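Ok so the kitchen floor saga, part whatever. I promised an update in December and it's now very much not December, sorry.

Short version - we are still not moved in. Long version. The tile from Alletti came in two batches and the two batches don't match. Not wildly. But enough that I lie awake. The guy on the phone said variation is normal, then said to send a form, then the form bounced. Sent it again Thursday. Nothing.

Budget was 3000 for the whole room. Tile and grout came to 2396, which left me feeling very smug for one evening, and then the delivery fee. And then the plumber found teh old shutoff valve doesn't shut off. So another 400 there. You can do the math, I'd rather not.

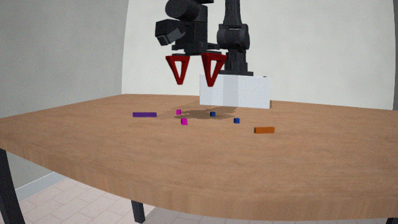
White box, light wood table.

Paint next. Went with an off white by Lendetel, after buying up to 1000 sample pots (feels like it). They all look the same on the card and completely different at 7 in the morning. My sister-in-law says it reads yellow. It does not read yellow. Second coat went on fine, first coat went on terribly, don't use the cheap roller.

Also tried the Ultau sealer on the grout. Smells awful, windows open all night, woke up freezing. But coffee beads right up on it now so I'm calling that a win. Do the corners with a small brush, I did the corners with a rag and you can tell.

Still to do - trim behind the door, the light over the sink, find somewhere that isn't Iglesias for the cabinet handles becuase they're out until who knows. Drawers are opening with a loop of string for now. Works ok.

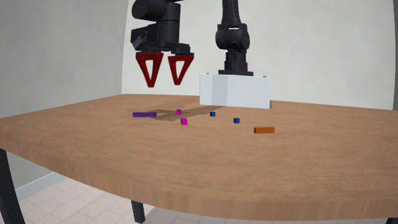
Wood top, dark gray legs, square tiles.

Other stuff. Somebody asked in the comments about heated floors. No. Wanted it, priced it, closed the tab. Maybe in the bathroom, if there's ever any money again.

Somebody else asked what I'd change. Order all the tile in one go. Open every box before you sign for it. I signed first, box lids still taped, rain coming down, driver in a hurry.

Ok dinner's burning. More when the handles show up.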